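A wet Monday at Olik

Mon 6 February

I had been meaning to get over to the Olik open day for the past two winters, and both times something got in the way (the car, and then my own forgetfulness). So this year I wrote it on the kitchen calendar in red and set off far too early, which meant sitting outside the unit in Firusville with a flask and the rain coming down sideways. No matter! They let a few of us in before the doors were meant to open and there was coffee.

For anyone who hasn't come across them, Olik do small-batch assembly, the sort of work where a customer wants 20 control boxes or perhaps 100, and never the same box twice. That has always been a job for people with good eyesight and patient hands, and I did a fair stretch of it myself at MacLeod before my neck complained. I never once thought a robot would be let near the wiring. Lifting and stacking, yes. Wiring, no.

The demonstration I'd come for was the connector handling, down at the far end past the stores. There were 11 of us crowded round, all trying to be polite about who stood at the front. I got a decent spot by pretending to look for my glasses. 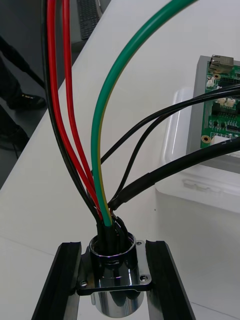

What I hadn't appreciated is how much the wires matter. A bare connector is an easy thing to pick up, since it's round and hard and stays where you put it. Solder a bunch of leads into it and it becomes a different animal altogether, because every wire has its own idea of where it would like to go, and the stiff ones push back. I remember that feeling very well from the bench — you turn the body a few degrees and the whole lot springs round and slaps you on the knuckle.

The engineer giving the talk was very open about the trouble they'd had. Polished metal gives the camera a hard time, she said, as it sees the room in it as much as the part. They have recorded 1,608 attempts so far and she was just as keen to talk about the bad ones as the good, which I warmed to. Someone asked whether it would be doing whole boxes by April and she laughed and said she'd be happy with one tidy connector.

Afterwards I had a long chat by the biscuits with a couple who run a repair shop called Barard, mostly old amplifiers, and we agreed we'd both want one for holding things still while we solder. A third hand that doesn't wobble! I'd have taken it home that afternoon if it had fitted in the boot.

They're planning another open day once the new benches are in, and I've asked to be put on the list. Bring a coat if you go, the loading door stays open.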